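## 4. Setting Up the Sealing Station

This section covers placement, first power-up, and calibration of the Fuslow bench sealer. Complete Section 3 (unpacking and foot installation) before starting. Settings for the older Drerkex jaw assembly are given at the end of the section.

### 4.1 Placement

1. Set the sealer on a level bench that can support 46 pounds.
2. Leave at least 4 inches of clearance behind the rear vent.
3. Turn the leveling feet until the unit does not rock when the jaw is pressed down by hand.
4. Route the power cord behind the bench. Do not run it across the work surface or under the foot pedal.
5. Plug the cord directly into a grounded wall outlet.

**Caution:** Do not use an extension cord. The heating element draws 1,000 watts during warm-up, and a light-duty cord can overheat.

### 4.2 Connecting the foot pedal

1. Confirm that the main switch is off.
2. Align the notch on the pedal plug with the mark on the rear socket.
3. Push the plug in fully and turn the locking ring clockwise until it stops.
4. Place the pedal on the floor where the operator can reach it without leaning.

**Note:** The pedal and the hand lever cannot be used together. When the pedal is connected, the hand lever is disabled.

### 4.3 First power-up

1. Open the jaw and remove the cardboard spacer.
2. Check that the nonstick strip lies flat along the full length of the lower bar. A wrinkled strip leaves a weak line in the seal.
3. Turn the main switch on. The amber lamp lights.
4. Set the heat dial to 2 and wait for the green lamp.
5. Close the empty jaw and hold it for one full cycle. Repeat twice.

A light odor during the first cycles is normal. If there is visible smoke, turn the unit off, unplug it, and see Section 9.

### 4.4 Choosing a heat setting

The heat dial is numbered from 1 to 8. The correct setting depends on the film and its total thickness at the seal line, including any folds or gussets. Single-layer polyethylene bags usually seal at 2 or 3. Laminated pouches need more heat and a longer dwell time, and the two values should be changed one at a time.
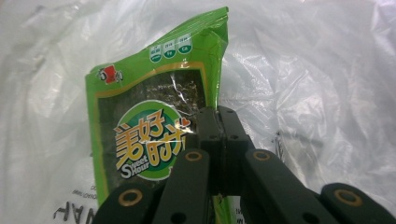
Start low and work up. A seal that peels apart cleanly needs more heat or more dwell. A seal that has turned brittle, bubbled, or pulled thin at the edge has had too much. If raising the dial by two steps makes no difference, check the jaw pressure before going further.

To find a setting for a new film:

1. Cut five test strips from the same roll or batch of pouches that will be used in production.
2. Set the heat dial to 2 and the dwell dial to its lowest mark.
3. Seal the first strip and let it cool on the bench.
4. Pull the two layers apart by hand, at a right angle to the seal.
5. If the seal opens, raise the heat by one step and test the next strip.
6. When the film tears before the seal opens, record the heat and dwell values on the log card.

**Note:** Test results taken while the strip is still warm are not reliable. Most films reach full seal strength only after cooling.

### 4.5 Adjusting jaw pressure

Jaw pressure is set at the factory and rarely needs to be changed. Adjust it only if the seal is strong at one end and weak at the other.

1. Turn the unit off, unplug it, and let the bars cool completely.
2. Loosen the locknut on the weak side.
3. Turn the adjusting screw clockwise a quarter turn.
4. Tighten the locknut and repeat the strip test in 4.4.

**Caution:** Do not exceed one full turn in total. Excess pressure cuts through the nonstick strip and exposes the element.

### 4.6 Units with the Drerkex jaw

Older units have a Drerkex jaw, which can be identified by the two slotted screws on the upper bar — current jaws use hex screws. This jaw runs hotter at the same dial position. Begin testing at 1, and allow 24 seconds between cycles so the bar can recover.

Replacement strips for both jaws are stocked by Sawatzky. Order by jaw type and bar length; the strips are not interchangeable.

### 4.7 Log card

Tape the log card to the inside of the side cover. Enter the film type, heat, dwell, and the initials of the person who ran the test. Repeat the test whenever the film supplier changes, even if the stated thickness is the same.

Section revised January 1, 2024. Procedure checked at the Itdale shop by Joaquín Acuña and Paavo Aaltonen.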